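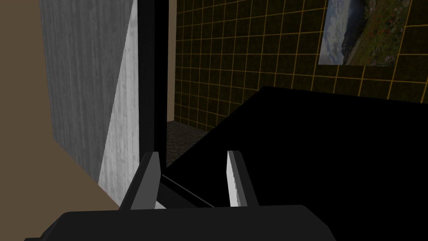 I keep a page of rules for simulated runs taped inside the cover of my notebook. It started in June as four lines and it's now most of a page. Piyumi Roy asked me to type it up so she could use it with the new people at Beyene, and I figured if I was typing it anyway it could go on the blog.

We run everything in Onby, with the Suvon arm model and a two-finger gripper. The task is plain pick and place on a table in a small room. Each run gets saved as an episode, with the wrist camera video, the joint positions and a text line that says what the task was. People who never met us will train on those episodes, so the rules are mostly about leaving the data in a state a stranger can use.

Start with the reset. Every episode begins from a written start state, and that state gets saved in the episode file along with the seed. If you nudge the arm by hand to get a better angle before you hit record, the nudge goes in the file too. I threw out 200 episodes in June over this. The start state in the config said one thing and the first recorded frame said another, and I could not tell which ones had been adjusted. They were mine, so there was nobody else to be mad at.

Next is the wrist camera. We fix it to the gripper model once, write down the offset, and leave it alone until the set is finished. If it has to move, that's a new set with a new name. I have seen people average over this and say the policy should learn to cope. Maybe it should, but then mix the camera positions on purpose and say so in the notes.

Check the view before a long batch. Open two or three start frames and look at them at full size. Can you see both fingertips? Is a big piece of furniture filling half the view at the moment the arm has to find something? A thumbnail won't tell you. 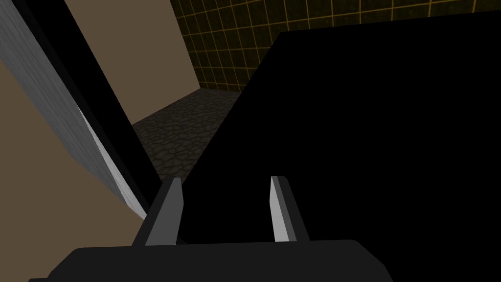

Should you delete an episode if the camera never gets a good look at the target?

Keep it, and tag it. Our tag is "target not in view," and it goes in the same field as the other quality tags. Whoever trains on the set can filter it out in one line. Once it has been deleted they have no way to know how often it happened, and that number is useful when you compare one room layout to another.

The next rule is on labels, and it's the one that gets broken the most. The label is written from the episode, after it has been recorded. The script fills in what the arm was told to do. That stays in the "instruction" field. What the arm did goes in "outcome," and somebody has to watch the video and fill it in. We allow six outcome values and no free text. Malformed free text cost me a full afternoon once (I had "dropped", "drop", "Dropped?" and "fell") and I don't want to do it again.

Collision settings get written down as well. Fingers passing into furniture may look fine from one camera and be plainly wrong from another. Before a set goes up to Geno, which is where we keep everything shared, run the contact check over every episode and attach the report. Don't fix the bad ones by hand. Rerun them from the seed.

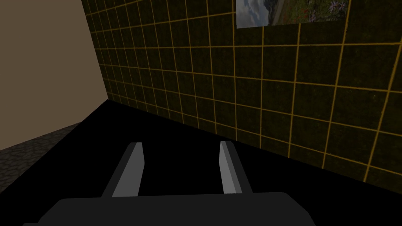
The other thing I'd put near the top is speed limits. Simulation will let you swing an arm at whatever rate you type in. We cap joint speed at the same limits as the real arm, even for tests, even when there is no plan to ever leave simulation. Plans change. Piyumi had a set that was good in every other way and had to be slowed down and rerun after somebody wanted to try it on hardware.

On materials and lighting – leave the room dressing alone inside a set. If you want a different wall or a different table, make a variant and give it its own folder. Low shadow quality is okay as long as the setting is in the notes. I used to turn shadows off to save time and never wrote it down, and when I compared two sets later I spent days on a difference that was only shadows. 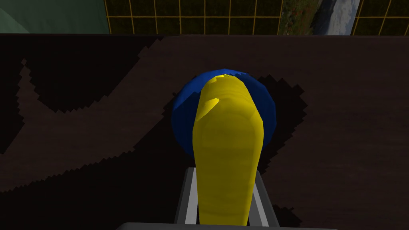 Posted by Malsha Sultana
Aug 3, 2022
Filed under: simulation, data habits

A few words on grasps, which got their own half page in the notebook.

A grasp doesn't count as a success when the fingers close. It counts when the object has been lifted clear and held for the hold time in the config. Ours is 800 milliseconds. Pick your own number if you like, but pick it before you start and use it for the whole set. When one object is resting on or against another one, log contacts for both. An arm that lifts the right item and drags the wrong one along with it gets the "disturbed other object" outcome, whatever the instruction said.

Review is done by someone who didn't record the set. They watch over a tenth of the episodes, chosen by the script, and write their initials in the notes file. If they disagree with more than two outcomes, the whole set gets watched again.

Keep the failed runs. I went back and forth on this for a while. Storage is cheap enough now and the failures have been asked for more than once.

Last, put a version number on the rules themselves and copy it into each set. The page in my notebook is version 6. The line on naming objects is still wrong and I'll fix it when Piyumi sends me her list.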